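4 Preparing the surface and fitting the feet

The Orneo table is supplied with the top finished and the legs packed separately. Carry out this section before you load the table or move it to its final position. The numbers in brackets refer to the parts list in section 2.

4.1 Cleaning the top

1. Remove the protective film, starting at a corner and pulling it back low across the surface. Do not use a blade.

2. Wipe the whole top with a damp cloth and a little washing-up liquid. Wipe again with clean water and dry at once.

3. Check the top from several angles in daylight. Small dark specks that do not wipe away should be left alone. Do not scrape them.

CAUTION: Do not use bleach, scouring cream or wire wool. Damage caused by these is not covered by the guarantee.

Baskets, trays and plant pots may be kept on the top once it is dry. Lift them when you move them. Woven bases trap grit, so brush them out from time to time.
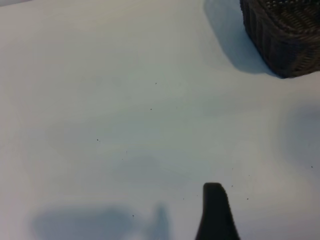
4.2 Fitting the legs

1. Lay a blanket on the floor and place the top face down on it. Two people are needed for this step.

2. Push each leg (3) into its socket until the shoulder is level with the rim.

3. Fit the bolts (6) and washers (7) by hand. Leave all of them loose until every leg is in place.

4. Tighten the bolts with the key supplied, working diagonally from corner to corner. Stop when the washer no longer turns.

NOTE: Tables sold under the Zusside name have a centre rail. Fit the rail before step 4. Order spare rails as part 526.

4.3 Levelling

1. Turn the table upright. Do not drag it on its legs.

2. Place a spirit level along the long side, then across the short side.

3. Screw the adjustable feet in or out until both readings are level, then tighten the lock nuts.

4. Check the level again after one week of use and adjust if needed.

CAUTION: Do not unscrew a foot past the red mark on its thread.

Text revised January 19, 2003. Checked by C. Pop, Grutcombe.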